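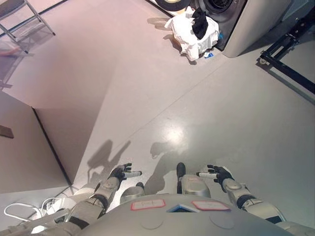
エルバ・フィゲロア　産業機器担当記者

洗濯物の取り扱いを覚えさせているヒト型ロボットの整備手順を、ロボット運用会社のプルモントが11月から改めた。両手の指先と手首の点検を毎朝の作業に組み込み、頭部カメラから見た手の位置が基準からずれていれば、その日の作業を始めない。対象はノゲイラ地区の試験室に置かれた一台で、同社は「ノゲイラ機」と呼んでいる。

試験室では、洗濯機の前の床に置いた洗濯物を拾い、所定の場所へ移す作業を繰り返している。頭部のカメラで下を向くと、手前に丸みのある灰色の胴体、その先に黒い手袋状の両手が見える。指の一部は白く、点検ではこの白い部分を位置合わせの目安に使う。

見直しのきっかけは9月に起きた右手首のずれだった。布の端をつまむ動作で右手だけが目標の手前で閉じるようになり、数日は制御側の設定で補正していたが、補正量が日ごとに増えた。手首を外して調べたところ、関節の間にある黒いゴム状のカバーの内側で、固定ねじが一本緩んでいた。カバーに隠れて外からは確認できない位置だったという。

整備責任者のタデオ・ベニテス氏は「設定で合わせ込んでしまうと、機械のほうの不具合が見えなくなる。補正の前に、まず手を見ることにした」と話す。

新しい手順では、電源を入れた後、ロボットを床の何もない側に向けて立たせ、両腕を前に出した姿勢で止める。手は開いたまま、指を軽く曲げる。この姿勢で頭部カメラの画像を保存し、前日の画像と重ねて指先の位置を比べる。その後、左右の手を順に開閉し、引っかかりや異音がないかを担当者がそばで確かめる。ここまでの所要時間は15分としている。

画像を比べるときは照明の条件もそろえる。床につやがあり、天井の明かりの映り込みや腕の影が指先の検出を乱すことがあるためだ。立ち位置は前日と同じ場所にし、比較の途中で照明を切り替えない。導入当初は、指の影を指そのものと取り違えてずれと判定した例が何度かあった。現在は自動判定で異常が出た場合、担当者が画像を開いて目で確認してから次に進む。

手袋の交換時期も決めた。つまむ動作が100時間に達した時点で左右とも新品に替える。以前は破れや擦れが見つかった側だけを替えていたが、新旧が混ざると布の滑り方が左右で変わり、両手で広げる動作が安定しなかった。外した手袋は裏返して内側の傷を調べ、結果を整備記録に残す。

胴体の上面にある通気口の周りは、週に一度清掃する。洗濯物を扱う部屋では糸くずが多く、格子の奥に入り込むと内部の温度が上がりやすい。掃除機を弱にして外側から吸い、圧縮空気は使わない。「吹けば見た目はきれいになるが、奥に押し込むだけのことがある」とベニテス氏。通気口の左右に貼った赤っぽい縁の手書きラベルは、はがれかけていれば同じ位置に貼り直す。清掃の際に水や溶剤で拭くことは禁じている。

作業場所の準備も手順書に加わった。ケーブルは歩行範囲の外にまとめ、キャスター付きの黒い金属フレームは、腕を振っても届かない位置まで離す。椅子や洗濯物の山のように場所が変わるものは、起動前に人が見て回る。足先の周囲に物があるときは歩行を許可しない。

手首の部品を供給するビンドサイドは、今回の緩みを受けて締め付け手順の資料を改訂した。従来は組み立て時に一度締めるだけだったが、改訂版では試運転の後にもう一度締め付けを確認する。同社の技術担当、カリオピ・ラリス氏によると、布をつかんで引く動作では、荷重は小さくても手首に細かいねじりが繰り返しかかる。硬い部品を運ぶ用途を前提にした確認間隔では足りなかった、と同氏は説明した。

プルモントは手順変更後に行った152回の起動を集計している。このうち8回で手の位置に基準を超えるずれが見つかり、作業開始を見合わせた。原因の多くは手袋の指先がきちんと奥まで入っていないことで、はめ直すと基準内に戻った。手首のねじの緩みは再発していない。残る課題は左手の親指で、閉じるときにわずかに遅れる日がある。温度との関係を疑っているが、まだ特定できていない。

現場で毎朝の点検を受け持つアリキ・ディミトリウ氏は、記録の書き方にも手を入れた。以前の用紙は「異常なし」の欄に印を付けるだけだったが、今は左右の手ごとに、前日との違いを短い文で書く。「右の人差し指、開き始めが重い」といった書き込みが数日続けば、基準内でも整備班に回す。「数字が出る前に、手つきが変だと感じることがある。それを書く場所がなかった」とディミトリウ氏は話している。

点検用の画像を重ねて表示するソフトは、ゼンドゲートの検査ツールを社内で手直ししたもの。プルモントのドミンゴ・ウルティア運用部長は、同じ手順を別の拠点の機体にも広げる方針を示した。ただし機体ごとに腕の取り付け位置がわずかに違うため、基準画像は一台ずつ撮り直す。手首を外した後や頭部カメラに触れた後も、それまでの基準画像は使わず、新しく登録する決まりだ。

予備の手首は現在、左右一組を試験室に保管している。交換作業は二人で行い、一人が腕を支え、もう一人がねじを外す。交換した日は洗濯物の作業に戻さず、開閉と腕の上げ下げだけを続けて、翌朝の点検で位置を確認してから通常の作業に戻す。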